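Hordale Building, Reading Room Fit-Out
Minutes of the November progress meeting
Start 9:30, meeting room 2

1. Minutes of the last meeting
Accepted with one change. Under item 4, "Prumen shelving" should read "Prumen desking."

2. Desks
The white-topped desk has been set up against the wall for review. Depth is 800 mm as ordered. The rounded corner was accepted. The cable grommet is to stay on the right on all desks in the row. Sutetti asked for the far edge to sit tight to the wall. Agreed, subject to the skirting being cut back.

3. Desk-top layout
The layout was discussed with a book and an open notebook on the desk. The point at issue was clear writing space once reference books are out.
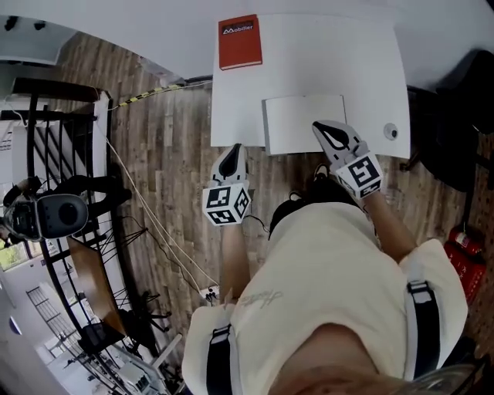
Item 3: white desk with open notebook, red "Mobilier" book toward the far edge, grommet at right.

It was agreed that reference books go at the back of the desk and that the front is kept for writing. No desk-top trays will be ordered. Lamp position was left open.

4. Costs
Ntuli's revised price is 269 per desk, delivery included. Fitting is quoted apart at roughly 900 for the whole room. The meeting asked for the fitting price to be broken down by day.

5. Actions
Sutetti: mark skirting cuts on the drawing.
Prumen: confirm grommet size and send a spare cap.
Ntuli: send fitting breakdown before the order is placed.

6. Any other business
Chair samples are late. Carried over.

Meeting closed 10:40.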